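Opening Doors, One Simulated Kitchen at a Time

The workshop at Pitstead has 116 members, one lathe that everybody wants and a back bench where the arm project has been running since August. The group calls the arm Sultana. Its task is narrow: open a kitchen cabinet door by the handle, stop, and let go without pulling the hinges out of the wall.

Most of the work is done in simulation. A bad grasp on screen costs a restart. A bad grasp on the bench cost the group a gearbox, and the replacement took the rest of that month's budget of $300.

The simulator is Zekus, a package the members maintain themselves. It loads a kitchen, places the arm at the counter and runs each attempt from a fixed starting pose. A batch is 100 attempts. Door angle, joint torque and contact force are logged at every step, and the logs are compared the same evening.
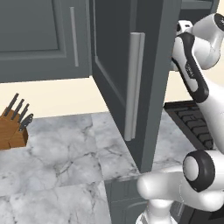

Simulated kitchen with the wall cabinet door open and the arm at the counter.

Doors are harder than drawers. A drawer moves in a straight line, and the hand can hold one orientation for the whole pull. A door handle travels in an arc, so the wrist has to turn with it. If the wrist lags, the fingers load up sideways and slip.

The first controller followed an arc computed from the hinge position. It worked as long as the hinge position was exact - a few millimeters of error and the contact force climbed past the limit. The second version lets the hand give a little in the direction it is not pulling. It needs a slower approach and more tuning, but it tolerates a poor estimate of the hinge.

A bench test comes next. The group has bought a secondhand wall cabinet from a kitchen fitter in Rivmont and bolted it to a steel frame. The first run will be 200 pulls at half speed, with the torque limit set low and one member at the stop button.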